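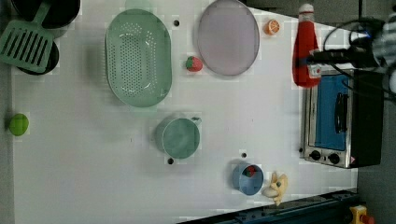

Figure 3. One moment from the kitchen set, seen by the overhead camera. The toys in reach include a green colander, a slotted spatula, two mugs, a ketchup bottle and a toaster oven.

3.2 Gathering the demonstrations

We collected all of the kitchen demonstrations for Rulteo on one table, over the better part of a spring, and we would like to spend a little time on how that went, as we have so often wished that other groups would do the same. The task list was drawn up by Awuor Waweru and Wycliffe Lukumay, who wrote each task as a plain sentence of the kind one might say to a helpful guest: put the strawberry in the colander, move the green cup next to the plate, and so on. There were 148 such sentences in the end, and we kept every one of them, even the few that our operators grumbled about (quite fairly!).

Before each demonstration the operator laid out the toys afresh, in whatever arrangement came to mind. We did try printed layouts during the first week, but people followed them so faithfully that the colander hardly moved from one recording to the next, and the early policies learned to reach for a spot on the table and paid little attention to what was there. Leaving the layout to the operator's own taste gave us much more variety, including pans with spatulas lying across them and objects close to the table's edge – arrangements we would have been too tidy to plan.

Each operator recorded for at most an hour before handing over the controls. A demonstration was kept if the final state matched the sentence, and small fumbles along the way were welcome, so long as the operator recovered without touching the toys by hand. Clodagh Mulligan watched every recording again on the Friday of the same week and set aside 112 in which the sentence and the motion did not agree. After this pass we were left with 1000 demonstrations, of which 400 use two or more objects in sequence. These longer ones are treated separately in Section 4, where we also describe how the sentences were reworded for training.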